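Landeg Evening Courses
Household Skills, Unit 4: Keeping and serving fruit
Handout, July 18, 2023

Bring this handout with you in August, when we move on to preserves. The reading for this unit is chapter 9 of the course book. There are 258 pages in the new edition and the numbering has changed, so go by the chapter titles if you have an older copy.

Choosing oranges

Pick the fruit up before you buy it. An orange that feels heavy for its size usually has more juice in it. Colour is a poor guide. A pale or yellowish orange may be just as ripe as a deep one, and two from the same tree can differ a good deal. Leave any with soft patches, broken skin or a musty smell.

Where to keep them

Oranges will stand at room temperature for several days. For longer than a week, put them in the fridge, loose in the drawer. Do not seal them in a plastic bag - moisture collects and mould follows. Check them every couple of days and take out any that have gone soft.

Lining a bowl

A wide, shallow bowl is better for fruit than a deep one, as the pieces at the bottom are not pressed by the ones on top. Lay a clean cloth or napkin inside first. It takes up a little damp and stops the fruit rolling about. There is no need to fold it neatly, and a corner over the rim does no harm. Wash the cloth weekly, or straight away if a piece of fruit has leaked on it.

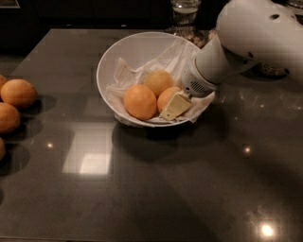
Do not fill the bowl to the top. Put out what will be eaten in the next few days and keep the rest elsewhere. Wash oranges just before use, even if you mean to peel them, and always before grating the zest.

Butter for the orange butter recipe

Weigh out 100 g of butter and leave it on the worktop until a knife goes in easily. Beat it until pale, then add the finely grated zest of one orange and a teaspoon of icing sugar. Add juice a few drops at a time - too much and the mixture will split. Wrap and chill. It keeps for a week in the fridge.

Before the next class

Write down where you keep fruit at home and how long each kind lasts there. Those in the Brukeo group should also bring a clean jar with a lid. The Verberg group will be given theirs.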